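Plikard
October 2018

A few posts about the planner in Salturo, because several people asked me why version 3 takes longer to start moving than version 2. I will try to be short. English is my second language, please ask if something is not clear.

For new readers: Salturo is the layer between the camera node and the arm controller. It receives object poses, decides which object to take first, and sends a list of grasps with a path for each one. It does not do the vision and it does not close the motor loop. Dunmore does the vision. The controller is the one from the arm vendor and we do not touch it.

In version 2 the order of the grasps was greedy. Take the nearest object, plan the path, execute, look again. It is simple and I still like it. The first motion started almost at once.

The problem with greedy is that it can take the nearest object and push its neighbor to a place where the gripper cannot enter. Then the next plan fails, and the one after it also fails, and the log fills with the same line: NO_FEASIBLE_APPROACH.

I kept all failed plans since February. There are 1255 in the folder. I read the first part by hand with a cup of tea, and then I wrote a script, which I should have done on the first day.

The script sorts the failures by what was blocked. The biggest group was "approach corridor touches neighbor." The second was "pose is old," which means the object was moved by a previous grasp and the planner still believed the old position.

Version 3 makes the order before the first motion. It samples up to 4000 candidate orders, throws away the ones where any corridor is closed, and scores the rest by total travel. This is the extra waiting you see in the beginning.

A question I got by mail: why sampling and not a proper search? I tried the search. With few objects it is very good. When objects stand close together, the tree becomes large and my heuristic was bad, so it expanded nearly everything. Sampling gives me a fixed time limit, and I can explain it to a new colleague in one coffee break.

Now the part about old poses. Each pose has a time stamp, and it also has now a "disturbed by" field. If a planned corridor passes closer than 5 mm to an object, this object is marked after the grasp. The planner must ask Dunmore for a new pose before it uses it again.

I chose the 5 mm by looking at the histogram of near passes. There was a gap in it, and I put the line in the gap. If your fingers are thicker than ours, please change it. The parameter is called near_pass_limit and it is in the planner file, not in the gripper file. I know this is confusing.

About groups. Dunmore can now report that several objects rest on the same support, for example a plate or a tray. Salturo uses this in two ways. It prefers to take from the outer side of the group first, and it never plans a sideways exit through the group. Only up, and then away.

There was a bug here that cost me one full week. The support itself was also added as an obstacle, with its bounding box. A plate with a raised rim has a box as high as the rim, and this box is filled in the middle also. So every object on the plate was standing "inside" an obstacle, and every grasp was refused.

The correction is four lines. Supports are now checked with the mesh, everything else is checked with the box. The planning time became a little longer and I accept this.

Cups placed upside down are a special case. The narrow end is on top, so the fingers come from above to the narrow part and the wide rim is below. The corridor must be computed for the rim and not for the part we grasp. In a two by two cluster the rims leave less space than the tops suggest, and the old code was looking at the tops. 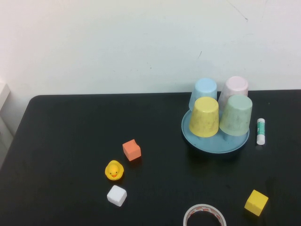 Why does the planner not simply ask for new poses after every grasp?

Because the arm must first leave the view of the camera, and this costs more time than the grasp itself when the objects are close to the home position. With the "disturbed by" mark we ask only when there is a reason to doubt a pose.

Small things which are also in version 3:
The log prints the chosen order before the first motion.
You can replay a failed plan from the log without the arm connected.
The word "collison" is corrected in the error messages. Please check your scripts if you were searching for the wrong spelling — I was.

The replay is the part I use most. It loads the poses, draws the corridors as thin boxes, and lets you step through the orders that were thrown away. A closed corridor is red, and if you click on it you get the name of the object that closes it.

What is still not good: tall thin objects near the edge of a support. The model says the corridor is open, and it is open, but the tolerance of the pose is larger than the free space. I think the planner should know the uncertainty of each pose. Dunmore already sends it and Salturo ignores it.

I started a branch for this, named Dutano. It makes every object a little bigger in the direction where the camera is less sure. In simulation it refuses too much. Over half of the good orders disappear on the crowded layouts, so please do not use it for real work yet.

If you want to help, the most useful thing for me is a failed plan file with the near_pass_limit you had at this moment. Without the parameter I cannot replay it correctly and I have to guess.

The next posts will be about the time stamps between Dunmore and Salturo, where I have found that the two clocks do not agree after the computer wakes from sleep. I have a fix for it but I want to run it over the weekend before I write about it.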